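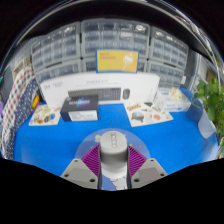
Home Holiday Homes Lodges Offers Owners Contact

Search properties: Enter place or property name Go

Vallmont Lodge 3 — Two-Bedroom Lakeside Lodge, Sleeps Four

Single-storey timber lodge at the quiet end of the Vallmont park, with a covered deck facing the water. The lake path starts at the gate and the village shop is 500 metres up the lane. Open all year except for two weeks in March, when the park water supply is serviced.

Ref: 1439
From 389 pounds per week, heating and bed linen included

Accommodation

Open-plan living room and kitchen with a wood burner, a sofa bed (not counted in the sleeping numbers) and a dining table for four. The kitchen has an electric oven, a hob, a fridge with a small ice box, and a slimline dishwasher. There is no microwave.

Bedroom one has a king-size bed and its own shower room. Bedroom two has twin beds, which can be pushed together if you ask before arrival. Family bathroom with bath and hand-held shower. The hot water tank takes an hour to recover after a full bath.

Wi-Fi reaches the living room well and bedroom two less well. Mobile signal is poor on most networks once you are past the boathouse.
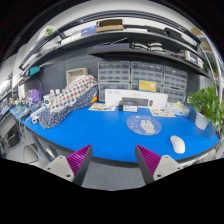
Outside

Deck with table and four chairs, charcoal barbecue, lockable store for bikes or two short kayaks. Parking for one car next to the lodge and a second space by the park entrance. The bank is not fenced, so small children need watching.

Pets

One well-behaved dog is welcome at no extra charge. Dogs must be kept on a lead between the lodges and are not allowed in the bedrooms.

Arrival and departure

Arrive from 4pm, leave by 10am. Keys are in the key safe and the code is sent once the balance is paid. Late arrivals are fine — the lane is unlit, so bring a torch.

Short breaks

Three-night breaks can be booked outside school holidays. Please ring for a price, as the online calendar only shows full weeks.

Guest comments

"Very warm for a winter stay. We used the wood burner once and didn't need it again. A sharper bread knife would help." Lai-ching Hsueh

"Good base for walking. The second parking space is further off than we expected, but the deck made up for it." Ezequiel Rivas

Bookings are handled by Flanel Lodges. Ask for Wafula Nyamweya if you have a question about access or the kayak store.

Details last checked Nov 27, 2018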